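Last updated April 8, 2023

Reading a used-car service history: speaker notes

Slot is 60 minutes. Aim to talk for two thirds of it and leave the rest for questions. The handout has the checklist, so people don't need to write everything down. Tell them that at the start.

Opening

Ask who has bought a used car in the last few years. Then ask who read the service records before paying. Far fewer hands go up the second time. Most buyers look at the mileage, the tires and the paint, and take the folder of receipts home unopened.

Say what the talk covers: what a service record should contain, how to spot gaps, and what to do about them. It does not cover loans, trade-ins or insurance. If those come up, park them until the end.

What a record looks like

Three common forms. First is the stamped booklet that came with the car. Second is a stack of shop invoices. Third is a printout from a dealer's system. A car that has changed hands a couple of times may have a bit of each.

A stamp by itself says very little. It gives a date, a shop and maybe a mileage. An invoice lists the parts and the labor, so ask for invoices whenever they exist. If the seller used one shop the whole time, that shop can usually reprint them for the owner.
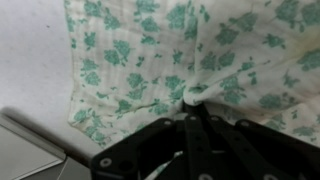
Go slowly on the mileage part, as people tend to get lost. Write the dates down one side of the board and the mileage next to each one. The numbers should only go up, and they should go up at a fairly steady pace. A drop means a typing error or something worse. A long flat stretch may mean the car sat, and a car that sat has its own problems – old fuel, a weak battery, cracked belts, tires that are out of date even with good tread.

The Stotgate example

This is the sedan from the Stotgate lot. The folder had 17 invoices in it and looked thorough. Put the invoices in date order and there was a gap of nearly two years in the middle. No oil change, no inspection, nothing. The seller said the work was done at home. That may well be true, but there were no receipts for oil or filters either.

The buyer asked for a pre-purchase inspection at an independent shop. It cost $232 and found a leaking water pump and worn rear brake pads. The seller took $600 off the price. Make clear that the result won't always go this way. Sometimes the seller says no, and then you have to decide whether to walk. 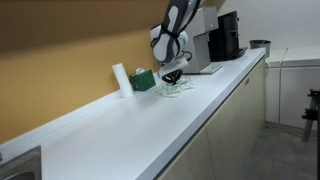 Items worth finding in the folder

Timing belt, if the engine has one. Check the owner's manual for the interval, as it varies a lot by engine. If the belt is due and there is no invoice for it, assume it has not been done and get a quote before you make an offer.

Transmission fluid. Often skipped. Some manuals give a shorter interval for towing or for very hot weather, so ask the seller how the car was used.

Brake fluid and coolant. Both go by time as well as miles. Low mileage does not excuse them.

Recall work. Look it up by the VIN and don't rely on the seller's word. It takes a couple of minutes and it's free. Do this one live if the connection in the room is working. Skip it if not.

Battery and tires. Small items next to the rest, but a new set of tires soon after you buy will hurt. Show how to read the date code on the sidewall (slide with the drawing).

Reset lights and codes

Keep this short. A warning light can be cleared just before a sale. A cheap code reader will show whether the car's self-checks have been completed since the last reset. If most of them show "not ready," ask why. A recent battery change can cause it too, so it's a reason to ask and to come back after the car has been driven some more.

Pause for early questions. At the August session Sakamoto asked if a car with no records at all should be ruled out.

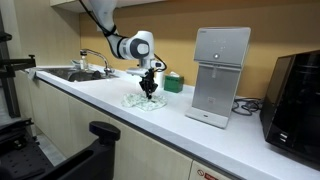
Modunwood disagreed with ruling it out and said that an older car at a low price can still be a fair buy, as long as the inspection is done first and the overdue work is priced in. Use that answer if the question comes up again. Add that fluids should be changed right away on such a car, whatever the seller says.

Keeping your own records

Start on the day you buy. Write the mileage on every receipt. If you do your own oil changes, keep the receipts for the oil and filter and note the date on them. The Nolico log sheet is on the back of the handout and has room for home jobs as well as shop visits. A plain notebook does the same thing.

Spare copies of the handout go on the table by the door.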